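Notes for the drying talk, evening slot. Talk slowly through the first part, they always want to get to the ovens.

Start with the rule everyone has heard: a year of drying for every inch of thickness. Ask who believes it. Then ask which species, which shed, which end of the country. I have had inch-thick ash ready for the bench in one summer under a tin roof and two-inch oak that was still moving after four. The rule might give you a date to write on the stack. It won't tell you what the board is doing.

Next, the meter. Pass the Urby round. Two pins, a number on a screen, and people treat that number like scripture. Short pins read the outside of the board, and the outside is the part that dries first. Catrin Rees lent me an oak offcut that read fine on the face and much wetter once we sawed it across and tried the fresh end. Do the same with the one on the table, saw is under the bench. Let somebody else take the reading.

Weighing. This is the bit I trust. Cut a sample from well inside the board, weigh it, dry it in the oven until it stops losing weight, weigh again. Write on the flip chart: wet 910 grams, dry 654 grams. Difference over the dry weight gives 39 percent. Someone will divide by the wet weight and get 28, so do it twice. Both figures turn up in sellers' lists and hardly any say which they mean.

Kilns. Be fair here. Gwion Foulkes runs a good one at Droturach and his boards behave. But "kiln dried" on a tag tells you where the wood has been, and nothing of the months it then spent in a damp store. Wood takes water back. Dwynwen will argue about case hardening — let her, she knows more than I do, but keep it to five minutes.

End coating. I've tried the Rosser wax and I've tried leftover house paint. Both batches checked a little. I can't tell you the wax is worth the money and I doubt the man selling it can either.

Last slide, then questions. 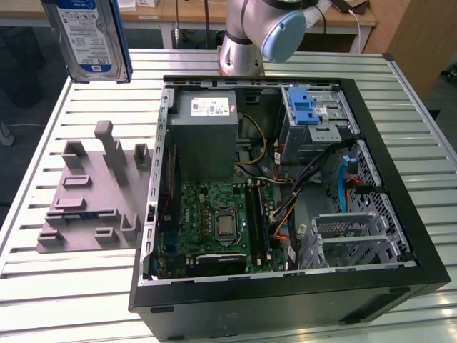

Bringing boards indoors is where most of the cupping I get asked to fix begins. People lay one flat on a solid bench, go off for the weekend, and one face has dried while the other hasn't. Stand it on edge, or put sticks under it. A slatted top like this one, long aluminum rails with gaps between them, lets some air at the underside, but the rails still cover a good part of the face, so I would use sticks there too. Same thickness, lined up, and turn the board over when you pass. Dineo has the handout with the weighing sums. Leave the oak on the table for anyone who wants another go with the meter.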